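Thread on the gripper width estimator in Hukisance, our data tooling. It has been rewritten and merged, and a few people asked what changed. Posts are short, so there'll be a few of them.

Background. Every recording needs a finger gap for each timestep. The policy is trained to output that gap along with the wrist pose, so if the width is wrong in the training data it is wrong on the arm as well.

The old estimator found each finger in the wrist view, took the distance between the inner edges and scaled it with a per-tool calibration. It had been in use since April. Fine on new fingers, poor on old ones.

The failure was easy to miss. Plots looked smooth. The value at full close had crept up, so the policy learned to stop short of closed. On the arm it would touch the object, wait, and lift without it.

I went back through 2,153 recordings with a script that compares the smallest width in each one with the calibrated zero. 436 were out by more than the tolerance. Nearly all of them came from the two oldest tools.

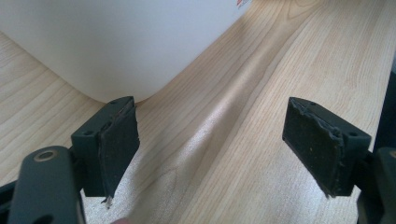

Width estimation depends on finding the same points on both fingers every time, and the inner edge of the pad is a bad choice of point. The segmentation model decides for itself where rubber stops and background starts. With pads like these, ragged along the sides and with a torn bit hanging off the bottom of each, that decision moves from one timestep to the next. The finger blocks have straight edges and two small screw holes each, and those stay where they are however bad the rubber gets. The new version fits the block outline first, then refines on the holes.

Pad thickness is now a separate number in the tool's config. Change the pads, change the number. Before this it was buried in the calibration scale and you had to redo the whole calibration.

Second problem was glare. Shiny tabletops give a bright streak right between the fingers when the light is low, and the old code sometimes took the edge of the streak as the edge of a finger. Fitting a known shape gets rid of most of that. I also reject any jump in width faster than the fingers can physically move.

Things I tried and dropped: a learned width regressor (good on our own tables, bad at Drandia's site), and a plain Kalman filter over the old measurement. The filter gave me a very smooth wrong answer.

Check on the new one: I picked 100 recordings, labelled full open and full close by hand, and compared. It stayed inside tolerance on all but three. In those three an object hides most of one block for nearly the whole recording. They are now flagged for review and the width is left blank.

It is slower. Processing a recording takes 70 per cent longer than before on the same machine. Most of that is the hole refinement, which runs at full resolution and doesn't need to. I'll crop it properly in the next release.

If you have data processed with the old version, rerun the width stage only. Poses are not touched. The command is the same, add the force flag or it will see the cached result and skip.

The Prineck loader reads the new files without changes. The Altıntaş export does not yet, it still expects pad thickness inside the scale and will give you widths that are too large. Please hold off on that one until I post here again.

Blank widths: the trainer masks those steps in the gripper loss and keeps them for pose. If you have your own training code, check what it does with NaN before you start a long run. Mine turned them into zeros the first time, so the policy was told to close at random points.

Still on my list: a warning at record time when the smallest width in a session drifts from zero. All the numbers for it are already there, it needs somewhere in the interface to show up.

Merged 30 Sep 2025. Bug reports in the repo please, with the tool config attached.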